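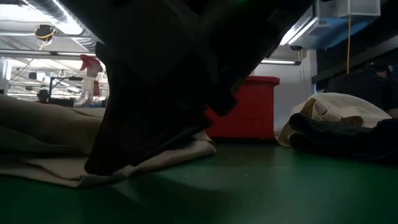 Cloth folding is the everyday craft of turning a loose piece of fabric into a flat, regular shape that can be stacked, carried or put away. It is one of the oldest household jobs and a wonderfully rich one: a tea towel takes a few seconds, while a large tablecloth can keep two people happily busy for several minutes!

Basic method

Most folding begins with finding a corner. A crumpled cloth hides its corners in its own creases, so the usual trick is to lift one edge, let the rest hang and run a hand along the hem until a corner turns up. The cloth is then spread on a table, smoothed from the middle outwards and folded in half, edge to edge. A second fold makes quarters. A smooth table lets the fabric slide, which helps with heavy cotton but can be a nuisance with thin, slippery weaves.

Common folds

The book fold brings both sides to the centre and closes them like a cover. The Inby fold, named after the village where it was taught in laundry classes, divides the cloth into thirds both ways and tucks the last flap inside – a lovely, tidy parcel that stays shut in a basket. The roll is popular for travel and for small cupboards.

Storage

Folded cloths are kept on shelves, in drawers or in plastic bins, often sorted by size or use. Square cloths 64 cm across fold into sixteenths of 16 cm a side, a handy size for a narrow shelf. Pale fabrics such as beige and cream are often stored apart from strong colours.

Folding days

The town of Grudgate holds a folding day every March, with races, displays and a very cheerful beginners' table. One recent event saw around 1,460 cloths folded between breakfast and teatime – all of them later given to local kitchens.

See also: Ironing; Linen cupboard; Napkin folding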